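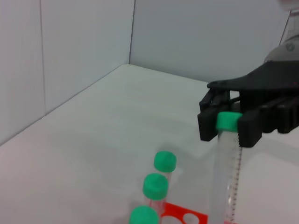
Moving a green-capped tube on one of our benches in Plestdale.

About Kilero

We teach robots to do the fiddly parts of lab work — picking up tubes, carrying them, setting them down in a rack — and we love it. We're a small company in Plestdale, and our main system is called Trolleo. It started as a cart with an arm on it. The cart is long gone but the name stuck.

The bad week in July

Most people who visit us ask about the crack in the old bench shield, so we may as well tell it here. During an overnight run for our Inthanon project, Trolleo was working through 198 tubes. It dropped 4 of them. The gripper closed on each cap as it should, the force reading looked fine, and then the cap slipped partway through the move. The arm carried on to the rack with nothing in its fingers, pressed down on a tube that was already lying there, and kept pressing until the shield gave way.

The tubes held only colored water, and the room was locked for the night. But the arm should have stopped, and it didn't. We had checked the grip once, at pickup, and never again.

It took us around 40 days to fix that properly, and we learned a huge amount! The finger pads had worn smooth, which we'd missed completely. Trolleo now checks its grip all the way through a move, and it halts if the gap between the fingers changes. Pads get swapped on a schedule. Downward force near the rack is capped far lower than before, and a halted arm stays halted until a person walks over and resets it.

What we do now

Every change gets a run of 80 tubes with someone at the bench before it's allowed to work overnight. We write up every drop, even the silly ones, and share the write-ups with the labs we work with. Ask us for the July one — it's long, and it has some great graphs.

Page updated February 26, 2024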